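In praise of the slow gripper

I've been building a robot arm in the back half of my garage and, on bad weeks, at the Balwood shared workshop, and I want to argue for something unfashionable: if you build one at home, spend your time on the hand. Start there, stay there, let the rest of the arm be a bit clumsy!

Most hobby builds I read about go the other way. People chase reach and speed, they post the big swooping moves, and then a pair of floppy fingers gets bolted on in the last evening. I did exactly this with my first arm, Nikus. It could swing across the bench beautifully and couldn't hold a washer.

The second one, Praroten, got its fingers before it got a shoulder. I clamped the wrist to a shelf bracket and ran it open and shut up to 1,000 times in an evening (my neighbors know the sound by now), changing one small thing at a time. Finger angle, pad, how hard the motor leans in at the end. It was the most fun I've had in that garage. Every change tells you something by the next squeeze, and a worn pad costs pocket change, where a bad shoulder joint cost me $200 and most of May.

There's a fair argument against all this, that a good hand on a wobbly arm still misses. Sure. But a miss of a few millimeters is forgiven by fingers that close well, and I'd take that trade any day. 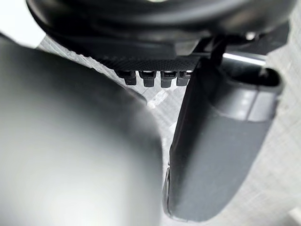 So my vote goes to small, light, awkward things as practice, long before anyone tries a coffee mug. They're maddening, and I keep going back out after dinner for one more try.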